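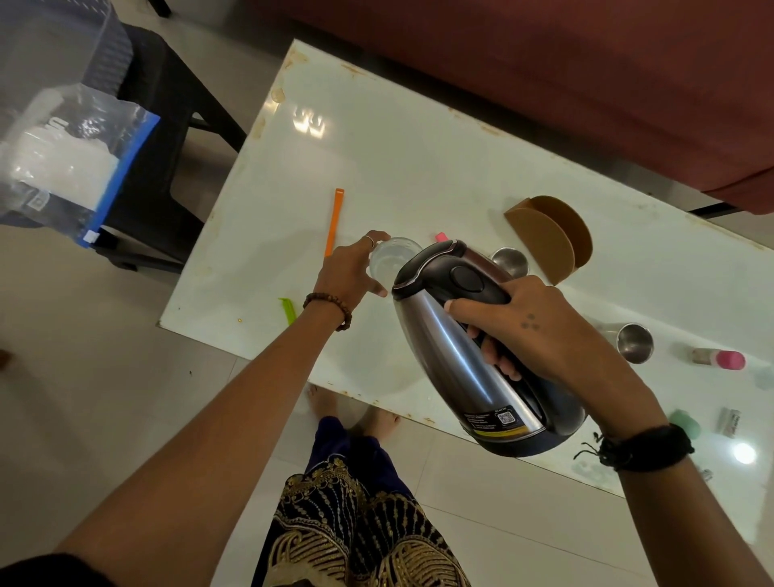 **Lindero puts the kettle on, again**

*Housewares shop to hold its second Plain Water Week in August*

April 14, 2021. Lindero, the housewares shop and repair counter, will spend a full week this August teaching the public to pour hot water out of an electric kettle. Admission is free. So is the water.

The first Plain Water Week drew 217 people, which the shop had not planned for, having put out 38 chairs. This year there will be more chairs and a longer table.

Sessions last half an hour and cover filling, boiling, pouring and the long-neglected matter of descaling. Visitors may bring a kettle from home in any condition. The repair counter will look at loose lids, tired switches and handles that have begun to wobble, and will give a frank opinion on whether the thing is worth saving. Last year's frank opinions led to one small argument and several new kettles.

A good part of each session goes to the glass. Plenty of people pour into a clear drinking glass at home and keep a couple of fingers against the side so it stays put. Lindero's advice is to start with a small amount, tilt slowly, and move the fingers well away if the water is anywhere near boiling. Those who would like to keep all their fingertips can use a steel tumbler, or a mug, a device the shop also sells.

The practice tables will be the shop's own white ones, stained, chipped and older than most of the stock. A proposal to replace them was considered over the winter and dropped when the price came in. Visitors are asked to push the usual tabletop clutter (clips, caps, bottles lying on their sides) away from the kettle before switching it on. They are also asked to take it home afterward. The shop still has a shoebox from last time.

Lindero has printed 2,000 copies of a folded care card, "Saber," which covers limescale, cord storage and how to wipe down a brushed steel body without leaving streaks. Cards are free at the register while they last, and going by the first printing of 300, that could be a good long while.

No sign-up is needed. Session times will be posted on the shop door in August. Tea will not be provided, though anyone carrying a tea bag will be left in peace.

Press questions may be left at the repair counter during shop hours.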